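About Sellard

Updated in March
By the Sellard workshop office

Sellard is a small testing shop for robot grippers, arms and the controllers that run them. People send us hardware, or come in with it under their arm, and we try it on ordinary household jobs and write down what we learn. We have been at it long enough to have outgrown one garage and half of a former carpet showroom, and we are still small enough that whoever picks up the phone has probably had a gripper in hand that same morning.

We began with a fairly simple complaint. Two of us had been buying grippers for a packaging line, and every brochure quoted a closing force and a stroke length, and none of them would say how the thing behaved around a sandwich box. So we bought a pile of kitchen containers, cleared a table and started finding out for ourselves. The first notebook from those weeks is still on the shelf, and it has more coffee on it than we would like visitors to see.

These days much of our work is done with hand-held grippers, one in each hand, before anyone mounts anything on an arm. It's a cheap and friendly way to get to know a set of jaws. 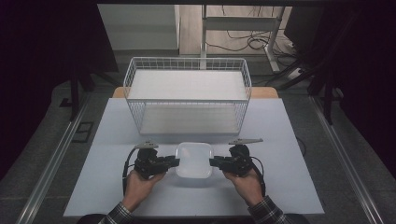

You learn a great deal in a single afternoon this way. A person's wrists will quietly make up for a poor finger shape, and so we ask our testers to keep talking as they work and to tell us when they catch themselves twisting or leaning to make a grip come good. Those little remarks go into the report next to the numbers, and our clients tell us they often read them first. We're glad of that, because we take a lot of trouble over them!

Our standard comparison is called Plenora, a name that came off a whiteboard and stuck. It has 44 short tasks in it, nearly all of them to do with picking up, turning, setting down or putting away things you would find in a home. Each gripper goes through the same tasks with the same objects, and then we swap the finger pads and go through a good part of it again. Pads matter more than most buyers expect. Foam is kind to a slick lid but it wears, and rubber lasts longer and can drag a light box sideways as it lets go, and there are days when we would happily talk about nothing else.
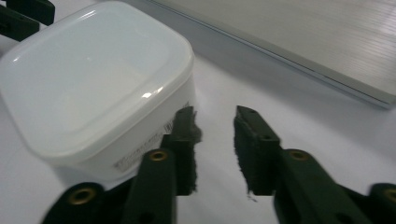

Do you only test grippers that are already on the market?

Most of what reaches us is a prototype, often printed the week before, and we're happy to work with it at that stage. We only ask that you send spare fingers and a drawing of how they bolt on, so that a cracked part doesn't end the visit early.

Cameras are the other half of the job, and we came to them a bit later. A camera that rides on the gripper sees the fingertips beautifully and can lose the rest of the table, while one up at head height gives you the whole layout and may have a hand in the way at the very moment you care about. We like to run both kinds and compare them. With the Siten controller, which we use on our own bench, we spent most of one winter getting the views to agree on time, and that patient and rather dull work has probably paid us back more than anything else we've done. Over 50 camera positions were tried and logged, and we keep the whole log on hand for clients who are planning a mount of their own.

We try to be just as careful about the start and end of a trial. How wide the jaws stand before they move in, how the tester approaches, how long the fingers stay near an object after letting go — all of it changes the result, and all of it is easy to leave out of a report. 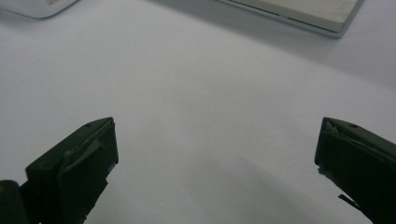
Insaurralde wrote to us after a first round of tests that they had come expecting a score and had gone home with a list of things to change on the finger, and that the list was worth more to them. They also asked if we could make the reports shorter. We did try, and we got the last one down to 41 pages, so please consider that a work in progress.

Visitors are welcome, and we mean it. If you build grippers, or you're choosing between two arms and can't make up your mind, come and spend a morning at the table. We'll put the tools in your hands and let you do a few Plenora tasks yourself. Putting a container into a wire basket with two grippers is a favorite with guests, and it brings out opinions in people who walked in saying they had none.

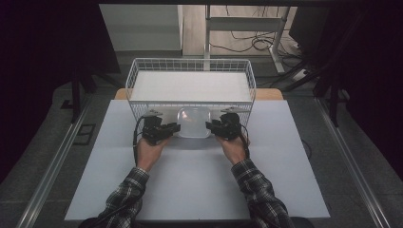 Workshop Manager, Sellard
For the workshop office

I look after the bench calendar, so any request for a visit or a test will come to me first. A full comparison takes 4 working days once your parts are here, and a little longer if you would like a second set of pads included. Tell me what you're hoping to pick up, what it weighs and what its surface is like, and send a sketch if you have one — pencil is fine. I'll write back with a few questions and some open dates.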